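Gudine - a word list for crossword setters

I started this list at my kitchen table and it's grown a bit since then. Version 3 has 2912 entries, all plain text, one word to a line. 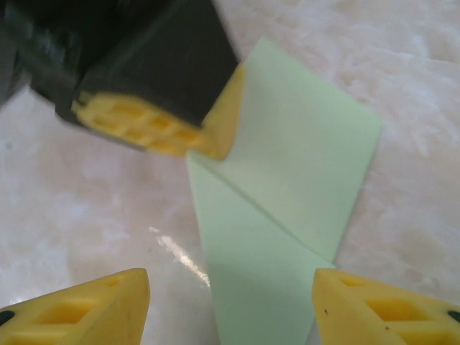 Can I use the list in puzzles I get paid for?
Go ahead, it's free for any puzzle, paid or otherwise. A credit is lovely but I won't chase you for one.

What's in it
Words of three letters and up, in British spelling, with a rough score from 0 to 90 after a tab. High scores are words I'm happy to see in a grid. Anything under 69 is filler - handy in a tight corner, but I'd try something else first!

Where the words came from
Mostly my old notebooks, plus the Druvovow list, which I went through by hand in July (never again). I've taken out place names, apart from a few like Oshima that I couldn't bear to lose.

Known problems
Hyphens are a mess. Some plurals are missing too, and Lurkard won't load the file unless you save it as UTF-8 first.

Last updated 28/01/2018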